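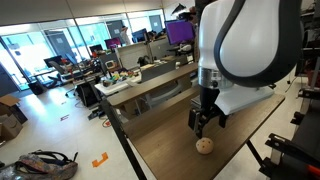 Work table out of level, open-plan office
Category: Facilities / Furniture / Tables and seating
Status: Resolved
Site: Flillthorpe
Requested by: Radwa Filali
Assigned to: Marcelino Pacheco

Description of problem

The dark brown wood-grain table in the open-plan office does not hold small round items. The perforated practice ball, when placed at the center of the top and released, travels toward the front edge and falls to the floor. It has gone under the desks several times in January. Staff at the table also report a slight rocking when they lean on the left side. The table has black metal legs and no visible damage to the top. Please inspect and correct.

Activity log

9:15 a.m. - Marcelino Pacheco
Ticket accepted. Please leave the ball with the table, as it will be used for the check. Please also confirm whether the table has been moved recently.

9:40 a.m. - Radwa Filali
The table was shifted toward the windows in the first part of the month, when the desk rows were rearranged. It was level in its former position as far as the team is aware. The ball will be left on the table top.

11:05 a.m. - Marcelino Pacheco
First visit. A spirit level was placed along the length of the top and then across it. The length is acceptable. Across the width, the front edge is low. The ball was released from the center in five trials and reached the front edge each time. The rocking was reproduced by pressing on the left corner.

The gray cushioned seat was pulled out to allow access to the feet and returned afterward. All bolts joining the legs to the top were found tight. No adjustment made at this visit.

11:30 a.m. - Taha Lamrani
Reviewed. Two causes are possible: a leg adjuster that has worked its way in, or an uneven floor at the new position. Before any adjuster is turned, please take a floor reading. The Gusden tables on the upper level were corrected last year without one, and the work had to be repeated.

1:50 p.m. - Marcelino Pacheco
Floor reading taken. The floor falls slightly toward the front of the table, over a strip 90 cm wide. In addition, the adjuster on the front left foot had been turned fully in and was not bearing on the floor when the top was unloaded. This accounts for the rocking.

2:35 p.m. - Marcelino Pacheco
Second visit. Work carried out:

1. Users were asked to stop work at the table for 15 minutes.
2. Front left adjuster extended until it met the floor.
3. Both front feet then raised by equal turns until the level read true across the width.
4. Lock nuts tightened on all feet.
5. Level checked again in both directions.

The ball was released from the center and from each end of the top. It stayed in place in all positions except near the right end, where it moved a short distance and stopped. This is within the tolerance Jolley gives for the table.

3:10 p.m. - Radwa Filali
Confirmed on our side. The rocking has stopped. One further request - could a low edging strip be fitted along the front? Small items are still knocked off by hand from time to time.

3:45 p.m. - Taha Lamrani
An edging strip is a change to the furniture and requires a separate request with approval from Sanaa Tawfik. A shallow tray can be issued from stores in the meantime. Please collect it from Ilham Badawi before 5 p.m.

4:20 p.m. - Ilham Badawi
Tray issued. Ticket closed. If the table is moved again, the feet must be releveled at the new position - please submit a new ticket and quote this one.

Related tickets
Cushioned seat catches on lower shelf
Afternoon glare at desks beside the glass wall
Gusden table, upper level: repeat leveling
Desk partition loose at base

Tags: table, leveling, adjustable feet, open-plan office

El Fassi Workplace Services | Contact the Facilities Desk | Back to top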